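Skalville Motors - another year on the old hatch

gustness66
so the Veltby gets another facelift. new bumper, new screen, same platform as the last one. meanwhile everyone else in the small car class has replaced theirs. how long can Skalville keep doing this? my local dealer has 2 in the showroom and neither has moved since July

torque_tea
They'll say the money is going on the electric one. Fair enough but that's years off and dealers need something to sell now. Mine has started pushing used stock instead

Pētersons
Disagree with both of you. Old platform is paid for, parts are cheap, everybody knows how to fix it. I'd rather have that than a half finished new car with software faults. Mine has done 60 thousand and only needed brakes and a battery

gustness66
cheap to build yes, but they havent passed any of that on have they. list price went up again

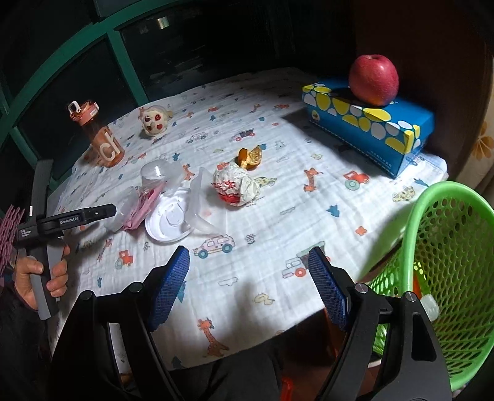

torque_tea
Price is my gripe too. The base Veltby now costs more than rivals with a better cabin and more boot space. And the seat fabric, who picks it? I've seen more cheerful stuff on a table, white cotton with little cartoon animals and vehicles on it, and I'd honestly take that over the grey they fit. Rear legroom is poor aswell, my two are nearly teenagers and they moan all the way up the motorway

Pētersons
Grey hides the dirt. Buy seat covers.

lowbeam
Came in to say the same as Pētersons but about the engine. The 1.4 is dull - it also never breaks. Fleet buyers like that. Where I do agree is the timing, if the replacement slips again they lose the fleets too and those dont come back quick

gustness66
someone on the other board reckons no new small Skalville until 2039. can't be right surely

lowbeam
Doubt it. Emissions rules would kill this one well before then

torque_tea
Either way I've put a deposit on something else. Part ex offer on the Veltby was terrible, around 66 percent of what the online places quoted me

Pētersons
then sell it to the online place??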